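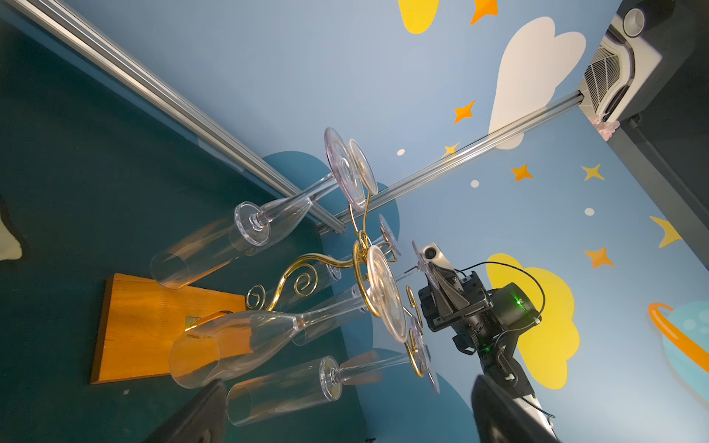 4. Washing glassware

Use the Glass programme for stemmed glasses, tumblers and small glass bowls. It washes at a lower water pressure than the Daily programme and takes 47 minutes. Do not use it for pans or greasy plates.

4.1 Before loading

1. Empty any liquid from the glasses. Rinse off lipstick, fruit pulp and sugar under the tap.
2. Check each glass for chips. Throw away any that are cracked.
3. Check the salt and rinse aid lights on the door panel. If either is lit, refill as described in section 3.

Caution: Hand-painted, gilded and lead crystal glasses are not suitable for this machine. Wash them by hand.

4.2 Loading the upper basket

1. Pull the upper basket out until it stops.
2. Fold down the stem supports on both sides.
3. Place stemmed glasses upside down with the stem resting in the notch. Flutes go in the back row, where there is more height.
4. Leave a gap between glasses so that they do not touch.
5. Turn the upper spray arm by hand. If it catches on anything, move the item.

Note: The Wakine 30 has stem supports on the left side only.

4.3 Starting the programme

1. Put one Nuvetia tablet, or 5 g of powder, in the dispenser and close the lid.
2. Press the On button, then press Glass.
3. Close the door. The programme starts after a few seconds.

To cancel, open the door slightly, wait for the spray to stop, then hold the Glass button until the display shows 0.

4.4 Unloading

1. Leave the door ajar for 30 minutes after the end signal. Hot glass breaks easily.
2. Empty the lower basket first, so that water does not drip on to it from above.
3. Lift glasses by the bowl and dry the feet with a lint-free cloth.

If glasses come out cloudy, raise the rinse aid setting by one step and run the programme again. A white film that wipes off with vinegar is limescale; see section 7, Water hardness.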